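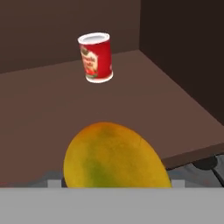 Render: Cosmin Grecu / Drana

How to check whether a kitchen robot demo means anything

Every few weeks somebody sends me a clip of an arm moving fruit and asks if they can stop doing dishes. No. But you can learn to read these demos in a few minutes, and it will save you money.

Step 1. Find out if it's a simulation. The mango and the red can in our test kitchen are rendered, and so is the counter. Simulated fruit doesn't bruise or leak. That makes it a fine place to practice and a poor place to draw conclusions.

Step 2. Write the chore down as one plain sentence. Ours was "put the mango on the plate." Putting away groceries is a different sentence, and a much longer one. If the video title says "cooks dinner" and the sentence you wrote says "moves fruit," go with your sentence.

Step 3. Ask for the number of tries. Domnica Mihăilă ran our Riton controller 100 times on the mango and got 51 successes. Cosmin thought that was encouraging. I thought about dropping every second mango on my own kitchen floor.
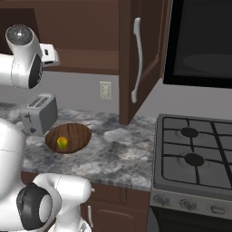
Step 4. Change one thing and run it again. Move the plate closer to the toaster, or start the fruit on its side. Leave everything else alone, or you won't know what broke it. A controller that only works with the plate in one spot has learned the spot.

Step 5. Count the practice. Ours had 2,000 practice runs before those scored tries -- all for one piece of fruit. Now think of how much stuff goes through your kitchen on a Sunday.

Step 6. Check who steps in. Ask if a person reset the counter between tries, and whether a failed grasp was retried or quietly thrown out. We reset after every try and kept the failures in the score.

If a seller can't answer steps 3 and 6, close the tab. Keep your notes, though, and run the same list on their next version.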